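3.2 What the kitchen drawer told us

We had gone into the Fultstead households expecting to talk mostly about food, and in a way we did, but the conversation kept drifting toward the things that food comes wrapped in. Several of the people we visited began by apologizing for the drawer. It was usually the second or third one down, next to the stove, and it held bread bags, produce bags, the liners from cereal boxes, zip bags that had been rinsed and turned inside out, and now and then a rubber band or a twist tie saved for the same reason. We had not asked about the drawer in our first interview guide. By the end of the second week it had its own page.

It may help to say a little about the town before going further. Fultstead grew up along the mill road, and many of the older residents remember a time when flour and sugar came home in cloth sacks that were later cut up for dish towels. The habit of keeping a wrapper, in other words, is older there than plastic. What changed was how much wrapping came through the door, and how quickly. One retired school cook told us that her mother had owned one good bag and that she herself had never been able to count hers — and then she laughed and opened the pantry to show us why.

Following Vlachopoulos, whose work on household thrift we lean on throughout this section, we separate keeping from reusing. Keeping is what happens when a bag goes into the drawer. Reusing is what happens when it comes out again. The two are often treated as one act in survey work, and we understand why, as it makes for a much shorter questionnaire. In our notes, though, they came apart almost at once. There were households with very full drawers where hardly anything ever came out, and there were households with nearly bare drawers where the same few bags went around and around all month, from the bread to the lettuce to the lunch box and back to the dish rack.

To get some hold on this we asked each household to keep a simple diary for 8 weeks. The diary was a folded sheet taped inside a cupboard door, with a column for bags kept and a column for bags used again. We had printed 300 sheets, which was far more than we needed, and the extras turned up later as shopping lists and score pads. We were glad of it, as it seemed very much in the spirit of the thing. The entries themselves are uneven. Some people wrote full sentences. Some made tally marks and then, halfway through, began to write down what they were cooking.

Material mattered more than we had guessed. When we asked people to sort their bags into ones they would keep and ones they would throw away, they reached for them with their fingertips first and only then looked at them. They spoke of bags that were "too crackly," bags that "won't stay open for you," and bags that had "gone soft in the good way." Clear plastic was widely preferred, because a person can tell what is inside it without untying anything, and a tall bag was thought more useful than a wide one. Creasing was a point of real disagreement. For some, a wrinkled bag was a tired bag. For others the wrinkles were proof that it had been broken in.
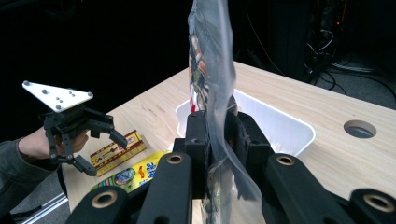

Figure 2. Tall transparent plastic bag, creased where it is held.

FULTSTEAD, July — The sorting visits took place in the hottest part of the summer, and we think the weather shaped what we heard. Nearly every kitchen had the window open and something cooling on the counter, and people were freezing berries and beans in large amounts, so the drawers were being raided in a way they might not have been in the winter. One couple told us, with some pride, that they had gone through their whole supply in a single afternoon and had been forced to borrow from next door. Borrowing of this sort came up often. A bag lent with beans in it was expected back, though perhaps with something else in it, and a bag that did not come back was remembered.

This brings us to the matter of labels, which we had at first taken to be unimportant. Households that marked their freezer bags with a pen were a good deal less likely to use them a second time, and the reason they gave was almost always the old writing. It was confusing to have peas in a bag that said soup. Those who tied on a paper tag, or who simply trusted their own memory, had no such trouble, and their bags stayed in use for as long as the seams held. We did not set out to study labels and our notes on them are thin, but we would gladly read a fuller account if someone cared to write one.

Age made less difference than we had been told to expect. The earlier Prinus study describes bag keeping as a habit of the old that fades as households grow younger, and there was certainly some of that in Fultstead. Yet 5 of the fullest drawers we saw belonged to people in their first apartments. They spoke about it a little differently — more about waste and less about running short — but the drawer was in the same place, beside the stove, and it stuck when you pulled it for the same reason. Two of them had brought their first handful of bags along from a parent's kitchen when they moved out.

We should add a word of caution on the diaries. A sheet taped inside a cupboard is a kind of reminder, and several people told us they had started using their bags more simply from seeing the two columns every morning. The Vutix survey, which relied on a single telephone call, does not have this problem, though it has others, and we come back to the comparison in Section 4. For now we would only say that the reuse figures from the last weeks should be read as the generous end of what these households do. The keeping figures seem steadier. People put bags in the drawer at much the same pace from beginning to end, whether or not they remembered to write it down, and when we came by to collect the sheets most of the drawers were as full as they had been on our first visit.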